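Wendholm Neighbours > Home and Kitchen > Advice

How do I get out of a rice cooking rota without moving house?

posted by Omoregie, August 20, 2024

In February I agreed to join the supper swap on our landing. Four flats, one big meal each per week, everyone eats. It sounded like a saving, and on paper it is. I used to spend 60 pounds a week on food and now spend less than that, even with the amount of rice I get through.

The trouble is that my neighbours can cook and I can't. Flat three does a lamb thing that takes two days. I do rice with something on it. Last week the something was more rice, fried. They are all very polite, and I have started to hear the politeness through the wall.

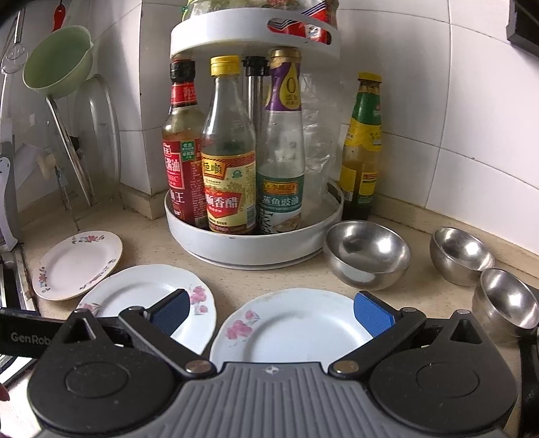
I have tried following recipes. They tell me to fry an onion until golden in five minutes, which in my kitchen produces a warm white onion and a sense of grievance. I've got one decent pan, an oven that runs hot, and 20 pounds a week to spend on my turn. There are nine mouths, two of them under six and opposed to green.

Should I leave the rota, or is there a dish that can't be ruined? I would like to stay on speaking terms with the lift.

Kumero

Don't leave. Do a tray of chicken thighs. Oven at 200 (go lower if yours runs hot), thighs skin side up, chopped potatoes underneath, salt, oil, the best part of an hour. Check there's no pink at the bone. You will need two trays for nine people, so swap the shelves over halfway through. Peas in a separate bowl, where the small ones can ignore them in comfort.

As for the onion, the five minutes is a lie told by every cookbook printed. Give it 20 on a low heat and go and do something else nearby.

I was in a rota like yours for years at Handden Court and made the same fish pie 236 times by my reckoning. There was one complaint, and it concerned the parking.

handden_baker

Slow cooker.

Omoregie

Thank you both. I did the thighs last night. The potatoes on the lower tray were a bit pale, but the dish from flat three came back scraped clean, and I've been asked if I'm doing it again next week. I had rather hoped to be asked what was in it, so I could say chicken.

Kumero, does the fish pie freeze?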